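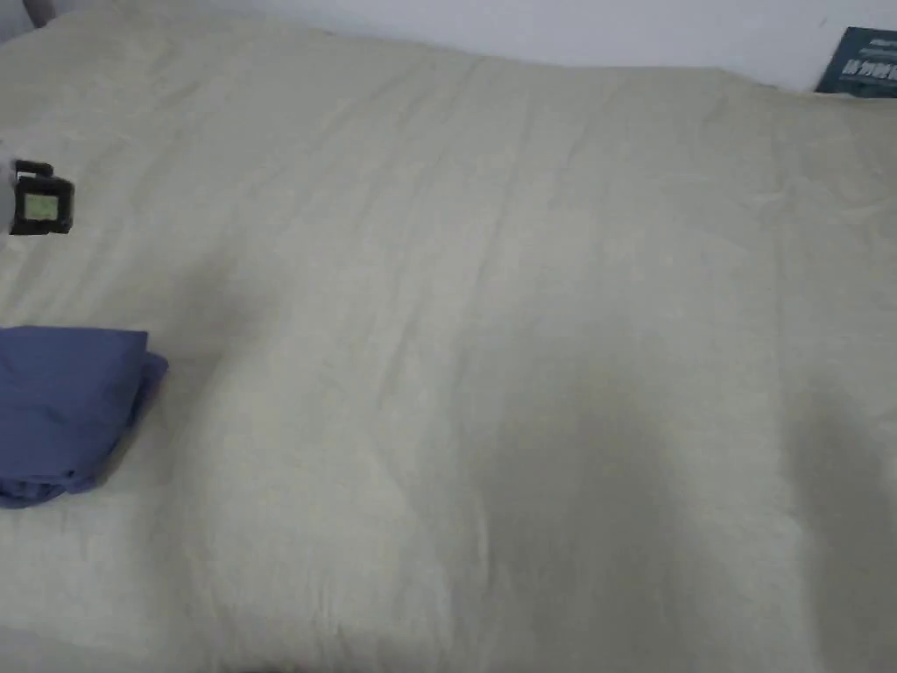

Figure 4. Head view with folded blue fabric at the left, on a pale quilted comforter.

4.2 Finding the cloth before the planner needs it

I went into this part of the project thinking bedding would be the easy case. Blue on cream, big flat background, what could go wrong? Then I ran our first mask model (we call it Plerkdale, after the street my old lab was on) and it kept handing me chunks of comforter as if they were laundry. The trouble is shading. A comforter is puffy, so it has ridges and valleys of its own, and a wide soft shadow across it looks an awful lot like the edge of a folded thing if your network mostly cares about brightness. In Figure 4 the shadow takes up far more of the view than the blue fabric does!

So I split the job in two. A small color head votes on every pixel, and a slower shape head runs once every 16 frames and cleans up after it. In between we carry the mask forward with optical flow, and if the overlap with the last clean mask drops too far, the tracker (Ezzat in our code) throws the mask away and asks for a new one. The whole loop fits in 60 ms, which left the planner plenty of room. I tuned the drop threshold by hand on 200 clips and I'm not proud of it – a learned one would be nicer.

Once the cloth is up between two grippers the problem flips over. Now the outline is easy and the corners are hard, because the jaws cover exactly the bits we want to label. We stopped predicting the corners as pixels there and took them from the gripper poses, with the creases in between left to the mask.
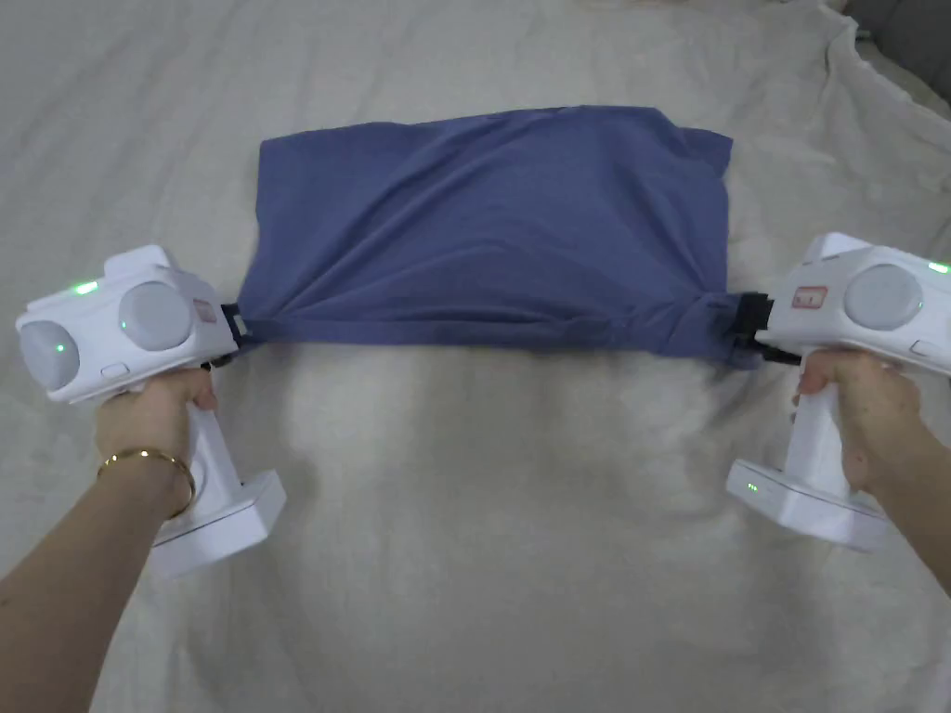
Hala Benkirane objected to this when she read the draft. In her view a pose tells you where the jaw is and says very little about which corner is in it, so a swapped left and right would sail straight through our loss. She's right, and it bit us in the Ustgate runs. We now keep a corner identity from the last clean mask before the grasp and pass it along with the pose. It costs an extra 100 lines of bookkeeping, and it still fails when both corners start out hidden under a fold. I don't have a fix for that one yet, so those clips are scored separately in Section 5.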